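Search this site Go

Open day at Balaskas (and yes, I went for the robots)

So the Balaskas lab in Curkodcombe threw its doors open one afternoon in June, and I dragged myself over there on 60 minutes of sleep and a gas station muffin. Worth it! The line for the badge table was so long I got through most of a podcast, and then they handed me visitor sticker 436 and pointed me at the stairs.

The Diltano kitchen demo was the one I'd come for. It all runs in simulation, up on a big screen, and the job was dishes and odds and ends around a kitchen sink (my own personal nightmare, so I felt right at home). The guide told us they have more than 152 kitchen setups saved, and you could ask for a different one if you were bossy enough. I was not bossy enough.
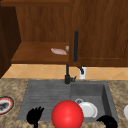 Diễm Hầu told me afterward that she'd take the simulated stuff over the real arms any day, as you can start over in a second and there's never a broken plate to sweep up. I get that, but I still want to see one deal with my actual sink, with the spaghetti pot in it.

I asked way too many questions about gripping round things. The short version is that round things are a pain – they roll, and the fingers have to come in evenly from both sides or off they go. Same as me with grapes, then.

Downstairs there was cake, and a talk on something called Ondska that I only caught the end of. Going again next year if they'll have me.

1033 views | 6 comments | Share

Related posts
My month with a robot vacuum
Curkodcombe library sale haul
Muffins, ranked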